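CLULTAU TEAM PITS TWO GRIPPERS AGAINST A STACK OF PLATES

JIRCOMBE, 2/4/23 — Two gripper designs, one sink job. The Clultau lab ran its dishwashing comparison this week, same pair of arms, fingers swapped between rounds. 105 tries per set.

Angular black fingers held on to the plate 95 times. Soft pads from Londoño, 84. Most of the misses came on the rim grab, with the plate tipped up on edge. Sponge side gave less trouble for both, the lab said, altho the pads were slower to let go.

Controller was left alone the whole way thru. Each round took about 20 minutes to set up, mostly cables.

One arm on the sponge, the other holding a white plate upright over the blue tray.

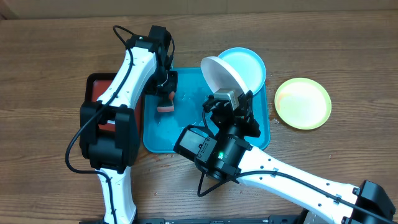 NEXT UP

Cikasthorpe gets the arms in June for a camera trial. Bowls and cups to be be added.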